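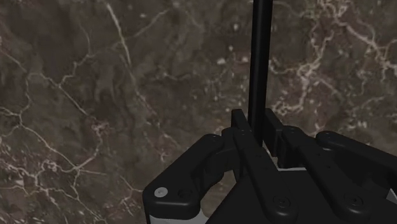 Section 4: Setting out and checking a kitchen task

Read Section 3 (Speed and force limits) before you start. This section applies to every task in the Trestum kitchen set, in simulation and on the real bench. The rules are the same for both, so that a task passed in one can be moved to the other without being rewritten.

4.1 Before you load the task

1. Open Pudano and choose the task file. Check that the file name ends in the revision letter shown on your task sheet.
2. Set the physics rate to 500 steps per second. Do not change it for a single task. If a task will not run at this rate, report it.
3. Load the arm, then the counter, then the loose items, in that order. Loading loose items first can leave them sunk into the worktop.
4. Wait for the settle timer to run down from 10 seconds. Anything still moving at the end is marked amber in the item list.
5. Save the settled layout under a new name. Never save over the supplied one.

Note: Amber items are usually round. Give them a second settle before you edit their position by hand.

4.2 Clear space around the tool

Two distances matter: the clear space at the fingers, and the clear space along the whole arm. Most operators check the first and forget the second. 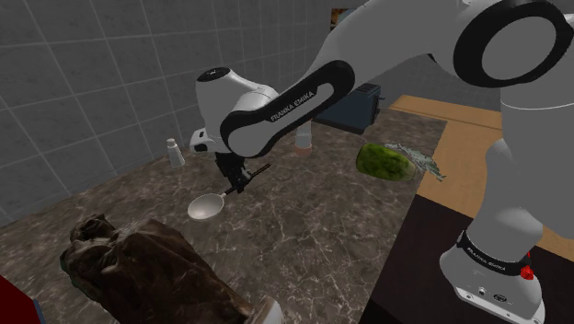
Clear space is measured from the closest point of the moving part to the closest point of anything it is not meant to touch. Measure at the lowest point of the planned path, with the fingers open to their full width. Count the item being picked up as part of the tool from the moment the fingers close. A ladle or a large spoon is the usual case that catches people out: the fingers go to the thin black handle, but the round bowl sits well out to one side and sweeps a much wider circle when the wrist turns. Draw that circle on the plan view before you set any wrist rotation.

1. Select Plan View and switch on Swept Area.
2. Move the time slider from start to finish and watch for red patches.
3. For each red patch, move the path first. Move the loose item only if the task sheet allows it.
4. Switch to Side View and repeat, this time watching the elbow and forearm. Tall items near the wall are often clear of the fingers and not clear of the forearm.
5. Write the smallest distance found in box 7 of the task sheet.

CAUTION: Swept Area does not include cables. On the real bench, add the cable allowance from Table 3 by hand.

4.3 Gripping long, thin items

1. Place both finger pads on the straight part of the handle. Do not grip across a join or a change of width.
2. Close at the low force setting. Raise the force one step at a time until the item no longer slips in the lift test.
3. Stop at the first setting that holds. Record it.
4. Lift straight up for a short distance and pause before any sideways movement.
5. If the item swings or tilts during the pause, lower it, open the fingers and move the grip closer to the heavy end.

Note: Some tilt is allowed. The limit is on the task sheet and differs between tasks - a spoon that only has to be moved may tilt further than one that has to be placed in a pot.

CAUTION: Do not raise the grip force to cure a tilt. On the bench this marks handles and wears the pads.

4.4 Other items on the counter

Clutter is part of the task and must be left in. Do not delete an item to get a pass. An item may be moved only where the sheet says "free", and then only within the zone drawn for it.

Items with a lever or a dial are treated as fixed, even when they are light enough to slide. Any contact with one is a fail. Contact with soft items, such as leaves and bags, is logged as a warning, and three warnings in one run make a fail.

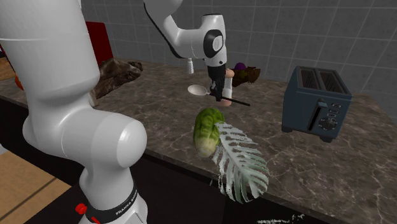
Figure 4-2. Long-handled spoon above the counter, with the toaster and other items left in place.

4.5 Running and recording

1. Run the task at reduced speed with your hand on the stop key. This applies in simulation too.
2. If the first run is clean, run at task speed.
3. Keep the log of every run, including failed ones. Logs are numbered by Pudano and gaps in the numbers will be queried.
4. Pudano keeps up to 2,000 logs on the local disk and then overwrites the oldest. Copy yours to the Drulleo archive before you leave.
5. Sign the sheet and have it countersigned by someone who did not write the path.

Changes to this section go to Poul Toft. Quote the step number. Step 4.3.5 was reworded in June after the Steinarsdóttir review, and printed copies with the older wording should be thrown away.

Go on to Section 5 for moving a passed task to the bench.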